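Home | Topics | Furnishing and Storage | Ask the Community | Members | Sign In

Large mirror beside a low couch – is leaning it acceptable?

Posted by Mornoscombe

I would be grateful for advice regarding the arrangement of a small sitting room. The room has pale gray walls, a gray marble-patterned floor and a low orange couch against the back wall. A tall black cabinet stands next to the couch, and a large mirror with a black frame currently leans between the two. The mirror is the heaviest single item in the room after the cabinet itself.

My concerns are as follows. First, I do not know whether a mirror of this size may safely be left leaning on a long-term basis. Second, there is a box on top of the cabinet which I should like to keep within reach, and I am uncertain whether it ought to be moved. The lease does not permit drilling without written consent, and the request I submitted in April has not yet been answered.

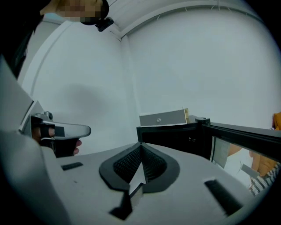
The box with the round silver knob, and the white walls behind.

The striped blanket is in regular use and will remain on the couch. The orange cushions may be placed wherever is most practical. Any recommendation should allow for visitors, including two children who tend to sit on the floor.

Posted by Santino Barrientos

A leaning mirror should not be regarded as a permanent installation unless it has been secured at the top. I would advise the following order of work.

Measure the mirror and establish its weight before purchasing any hardware. Ours came to 29 pounds, and the straps first supplied to us were not rated for it. Request the landlord's consent again, in writing, and state the number of holes required. In our case this was 3, and the reply arrived promptly once the number was given.

Until consent is received, the mirror should be laid flat behind the couch or stored in another room whenever children are present. A rubber mat under the lower edge will reduce sliding on a smooth floor – it will not prevent the mirror from tipping forward.

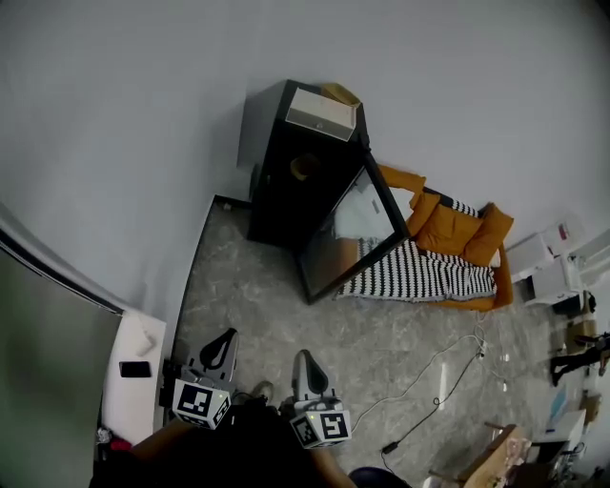

General view: cabinet, leaning mirror and orange couch.

With respect to the box, I would transfer it to the white shelving unit on the right side of the room if space can be found there. Items kept on top of a tall cabinet are easily dislodged when the furniture below is moved. The cabinet should also be anchored to the wall under the same consent.

The blanket presently hangs toward the floor in front of the mirror. It should be folded back onto the seat so that it cannot be pulled against the frame.

Posted by Pluvstead

I agree with the above on the whole. We paid roughly 400 for a mirror of similar size and had it mounted by a fitter, and there has been no difficulty with it. I cannot comment on the lease.

An orange couch is a strong color, and I would personally choose a plain blanket.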